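4.2 Admission and Length of Stay

The second outcome examined was retention in the residential phase. Records from the two church-affiliated recovery houses, Lendberg and Futberg, were coded using the Hashemi retention scale, which assigns each resident a score from the date of intake to the date of exit. Residents who left within 12 days were coded as early exits and were kept in the denominator. Transfers between houses were treated as continuous stays.

Of the 230 intake records, 200 contained a complete exit entry. The remaining records were excluded from the retention model but kept in the intake summary. The planned residential phase was 90 days at both houses, although Futberg allowed extensions on request – a difference that limits direct comparison of the upper end of the distribution. 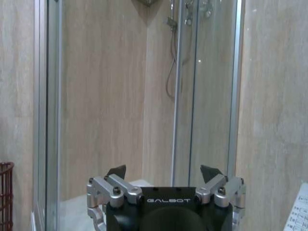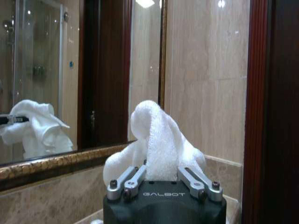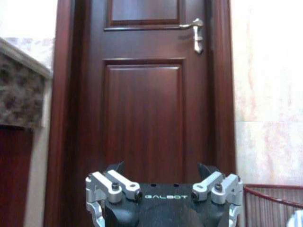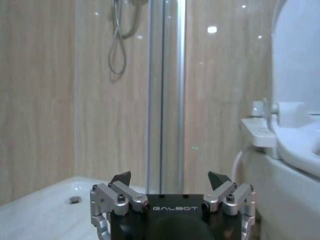
Figure 3. Gripper views: closed wooden door (third); white towel held between the finger links (second); small bathroom behind the gripper (fourth).

Participation in weekly worship was recorded separately from participation in peer groups, as the two were only weakly associated in the Lendberg data. Residents who attended peer groups in the first month stayed longer on average than those who did not. The same pattern did not appear for worship attendance once prior treatment was entered into the model. Contact with a mentor from the Hollari aftercare program before exit was associated with a longer stay at both houses. Mentor contact was logged by house staff, and short telephone calls were probably undercounted. Section 4.3 reports the same models with family contact added as a covariate.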